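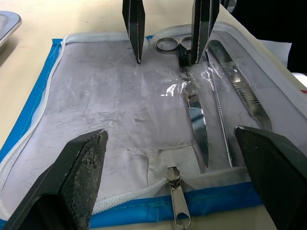 Vesna Nedeljković
Teaching Equipment Support, Grirnham

Ticket 302: Instrument pouch, zip and retaining tape
Category: Teaching sets, dissection
Priority: Normal
Status: Open, awaiting part

Reported fault
The user reports that the zip on a clear pouch with blue binding catches at the lower edge and will not close past the sewn end patch. The user also reports that the scissors, probe and scalpel handle are held only by a strip of tape, and asks whether the set may still be issued to students.

Initial assessment
The pouch belongs to the Gerkby pattern, which was bought in for the introductory course. The upper edge of the white fabric patch at the end of the zip is slightly frayed, and threads in this position are a known cause of catching. The film is scuffed and smudged but remains clear enough for the contents to be checked without opening the pouch. Marks of this kind are not grounds for withdrawal.

The tape is a separate matter. It is crumpled across the upper part of the instruments and does not form part of the approved packing. Tape leaves residue on the finger rings and on textured grips, and residue is the most frequent reason for a set being refused at the issue desk.

Action requested of the user
1. Open the pouch fully and remove the instruments, keeping hold of the film while the tape is peeled back.
2. Trim loose threads at the patch with small scissors. Do not pull them.
3. Run a dry wax stick along the teeth and work the slider from end to end several times.
4. Wipe each instrument with the approved cleaning fluid and place it in a steel tray until the check is finished.
5. Compare the instruments with the printed sheet and report any shortage on this ticket.

Response from user (Arnout Van Hecke, Skills Room 2)
Steps 1 to 4 have been carried out. The zip now runs freely as far as the patch but still stops short by a small amount. I have begun step 5. Please advise whether the dark instruments are to be checked against the same sheet as the steel ones, as the course list does not make this clear.
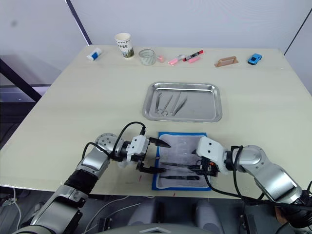
Skills Room 2: steel tray, with printed sheet and dark instruments on the blue-bordered mat.

Further advice
The dark instruments are recorded under the Trình list and should be checked separately. They may share a table with the steel set during a check but are not to be returned to the same pouch.

Users are also reminded that pens, cups and personal items should be cleared from the table before a check begins. Small items left along the back edge have been packed with teaching sets on previous occasions - most often marker pens - and their return takes up a good deal of desk time.

Outcome
The end patch is to be replaced. A replacement pouch has been requested from Stevano, order reference 800, with delivery expected in August. The set may be issued in a rigid box in the meantime, without tape. The ticket will remain open until the new pouch has been received and the contents signed for.

Last updated 23rd July, V. Nedeljković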